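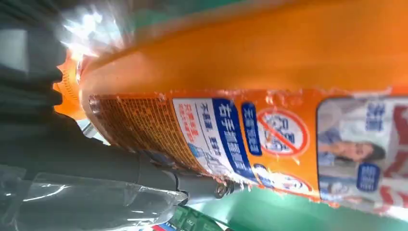 I have been clearing the garage since January and the job I kept putting off was the shelf of old tins and cans. There are paints up there from the last house, in Tarport, which we left 8 years ago. I went through them one evening with a pad of paper and tried to write down what each one was. Orange spray cans were the worst. The small print on the label is tiny reddish-brown lettering on orange, and once the edge of the label has started to crinkle and tear I can't make out a word of it. I put those in the "don't know" box, which soon became the biggest box.

The council site at Kelau takes this sort of thing, but you have to book, and you have to say what you are bringing. I wrote "mixed, various" and they accepted it. Ilídio Lobo from next door had some weedkiller to get rid of, so we went together in his car and split the petrol.

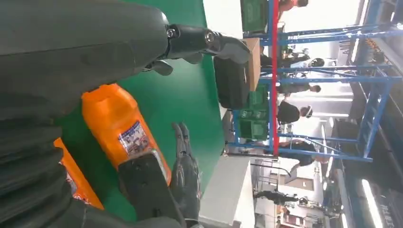 The man on the gate asked whether anything was still under pressure. I said I assumed so. He had us put the cans in one cage and the liquids in another, and we were out again before nine in the morning.

The shelf itself is staying. I priced up new racking and the cheapest was 300, before delivery, so I have screwed two extra brackets into the old one. From now on I am writing the date and the room on every tin in marker pen when I open it. The hall paint has been done. Next is the drawer of keys, and I don't recognise most of those either.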